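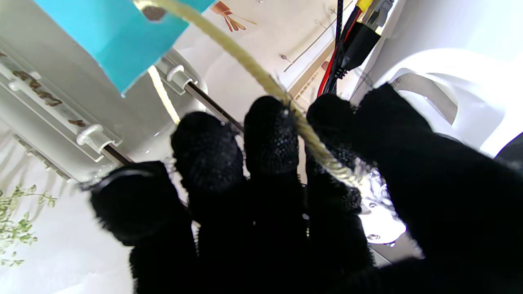

Nandero opens a whole shop for the hook by the door

Stustuvberg, January 19, 2024 – Nandero, the small maker of things that hang off other things, will open its first shop in Stustuvberg this March. The shop will sell cord, rope, tags, clips, rods and racks. It will not sell furniture, candles or anything with a motivational word on it, although the owner says she has been asked about the candles.

The new shop takes over the old Pálfi shoe repair on the corner of the market square, a room best known locally for its low door and for the bell that goes off a second after you have come in. Both are staying. So is the Pálfi counter, which has been sanded down and will be used for cutting rope to length.

Nandero began as a market stall with one product, a twisted rope loop for hanging up whatever had been living on the floor. The range has grown to 138 items, and most of them still do that. Customers buy a loop, get home, find that the loop needs something to hang from, and come back for a rack. Then they would like to know what is on the rack, so they come back for tags.

"I used to think I was in the rope business," said founder Morfudd Morgan. "I am in the business of people who own one umbrella and can't find it. There are a lot of them and they are very loyal."

The opening range is built around what the company calls the Door Set: a rack, two clips, a length of rope and a pack of 15 colored card tags. It goes up in one evening, or two if there is a discussion about where the door should open. The tags come punched and blank. An earlier version came already printed with "Keys," "Dog" and "Misc.," and Nandero withdrew it when buyers reported that everything in the house had become Misc.

Rope will be sold by the yard from spools behind the counter, in natural, black and a green that did not come out as planned and has sold better than the other two. The staff will tie any of four knots while you wait. They know more than four, Morgan said, but the line gets long.

The shop will also take over the repair service that Nandero has been running from a garage. Frayed ends, pulled-out hooks and rods that have bent under one winter coat too many can be brought in on any open day. The repair desk charges by the job and asks that coats be taken off the rods first. Last winter several were not, and one is still in the garage waiting for its owner. It is a gray wool coat, size medium, with a bus ticket in the left pocket, and it may be claimed at the opening.

Fitting out the room has been the work of Bolano, a two-person joinery firm from the other side of the square, whose brief was to build a shop where every item for sale is also holding up some other item for sale. This worked well on paper. During a trial set-up, a visitor picked up a clip to look at the price, and one corner of the window display had to be built again. The load-bearing stock now has its own tags, which read "Please ask."

"We learned a good deal about our own products that afternoon," Morgan said. "The rope held. I would like that in the press release."

In the back room there will be short evening classes on knots, on hanging a rack straight, and on sorting a hallway that has stopped being a hallway. Each class takes roughly 40 minutes and ends with everyone taking home the thing they made. Places are limited by the number of stools, which came with the building and do not match. Class dates will be posted in the window once the window is finished.

The stall at the Stustuvberg market will keep running through the spring for customers who prefer to choose rope in the rain. Prices will be the same in both places. The stall will carry loops, tags and the smaller clips, with the larger racks kept at the shop, where there is a wall to lean them on.

Opening hours and the exact March date will be announced when the new lock arrives.

About Nandero
Nandero makes and sells rope goods, racks, clips and tags for homes with more belongings than hooks. It is owned and run by Morfudd Morgan and is based in Stustuvberg.

Press contact
Morfudd Morgan, Nandero, at the market stall until noon or at the shop in the afternoon. Please knock loudly – the bell is being cleaned.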